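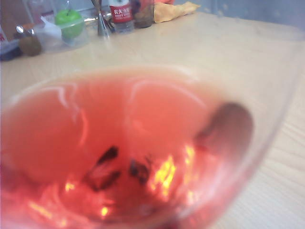
*Something red in a big glass, with the snacks and bar tools along the back of the table.*

I watch a lot of small-college basketball, more than is good for me, and I've got one complaint I need to get off my chest before the season gets going in November. The last two minutes of a close game take forever! I timed one on my phone (yes, I'm that person) and those two minutes ate up 19 minutes of my evening. I could have made dinner.

The game I timed was Ellico at Vatier, on a Tuesday night, in a gym that seats 1,600 and sounded like it had 3,000 people in it. It was a terrific game. Both teams ran, the Vatier guards were hitting from way out, and the whole building was on its feet. Then somebody called timeout. Then came a foul, two free throws, another timeout, and a long huddle at the monitor over who touched the ball last. By the time they threw it in again, the student section was sitting down and looking at their phones.

I don't blame the coaches. If you hand a coach a pocketful of timeouts, of course they're going to save them for the end, and I'd do the same. So hand them fewer. Give each team one timeout for the last two minutes, 30 seconds long, and if you burned it arguing about a charge, too bad – your point guard is going to have to figure it out. I like watching a 20-year-old figure it out! That's most of why I buy a ticket.

My brother-in-law says I'd lose the drawn-up plays, and he's got a point, because I still talk about the backdoor cut Pako ran to beat Ellico a few seasons back. But that came off a rebound with no timeout at all. Kids can play. They practice this stuff all week.

And the monitor reviews – don't get me started. Let the ref make the call, let the crowd boo, and throw the ball in. I've booed plenty of calls that were right and I had a great time doing it.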